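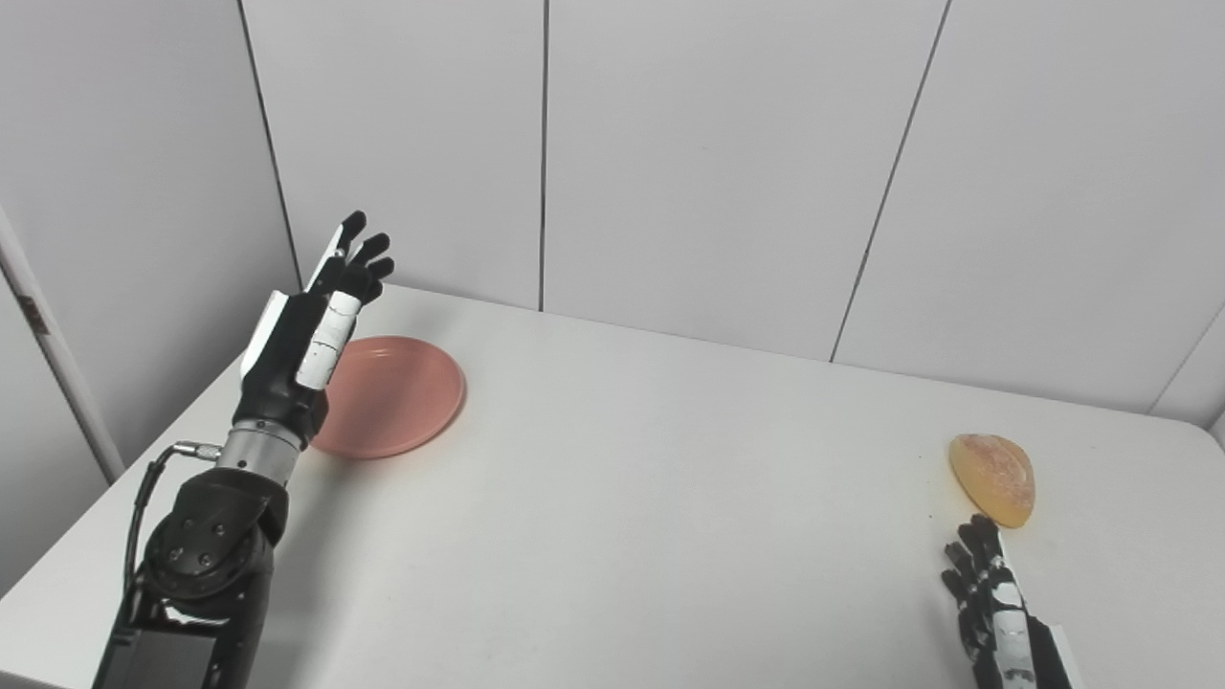

Good Practice Working Group – Two-Handed Table Tasks
Minutes of the November meeting, Korcombe site, upstairs room

Present: bench operators, the safety lead, two members of the Simard software team, labelling staff from Jadholm (by phone)
Apologies: purchasing

Meeting opened at 2 p.m.

1. Minutes of the last meeting

Agreed with one correction. Under item 4, "stop button" should read "stop button and foot pedal". Both are covered by the daily check and both go on the sheet.

2. Start-of-run rules

The group went through the draft line by line, and it is in really good shape. A lot of thanks went to the operators for their notes in the margins, most of which have gone straight in.

Agreed wording:

Both hands are brought to the ready pose before a run begins, fingers up and clear of every item. The operator says "ready" aloud and waits for a reply from the person at the stop button. No reply, no run.

Nobody reaches over the table once "ready" has been said. If an item needs moving, the run is cancelled and started again from the top. Simard asked whether a cancelled run should keep its number. Yes – it keeps the number and is marked C, so that the log has no gaps.

There was a good, lively talk about how close a hand may be to an item at the start. Some operators like the fingertips right up near it, which makes for a quick first move. Jadholm would like a clear gap so that the start of the reach is easy to label. Settled on a gap that can be seen from the head camera, with no fixed distance for now. To be looked at again once the new labels have been in use for a while.

3. Table layout

The plate-and-roll task will be the model for the layout page, and everyone was pleased with the choice. It has two items, it is easy to explain to a new starter and it raises most of the questions we need the rules to answer.
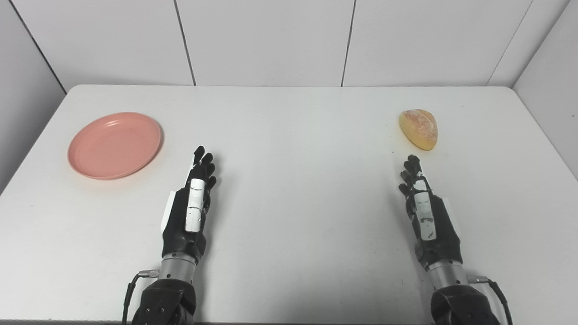 Points agreed for the page:

Only the items named on the task card may be on the table. Pens, cards and phones stay on the trolley.

Items start well apart, and their places are changed between runs. The operator picks the next layout from the Fluvow list and doesn't make one up on the spot. The list has 8 layouts at present and the operators would love more, especially with the plate further forward. Simard will add them.

Play food is wiped at the start of each shift. Anything cracked or sticky goes in the red tub.

4. Cables and wrists

Safety lead reported on the new check, which has been a real success with the early shift. Wrist connectors are looked at and gently pressed by hand with the power off. Each cable must have enough slack for the full turn of the arm, and must not rub on the table edge. The check takes 4 minutes and can be done by one person.

Asked whether it should be repeated after lunch. Agreed that it should, if the arms have been powered down.

5. Logging near misses

Light touches between a hand and the table are to be logged from now on, even where the run carries on as normal. The late shift has already begun doing this and the notes are excellent – short, plain and easy to sort. Jadholm asked for the time into the run to be added. Agreed.

6. Any other business

Request for a printed copy of the rules at each bench, in larger type. Agreed, with version 7 to be the first one printed.

Actions

Simard: extra layouts for the Fluvow list; C mark in the log
Safety lead: add foot pedal and after-lunch check to the daily sheet
Operators: trial the new start wording on all shifts
Jadholm: send comments on the starting gap

Next meeting at Jadholm, same time. Meeting closed at 3.40 p.m.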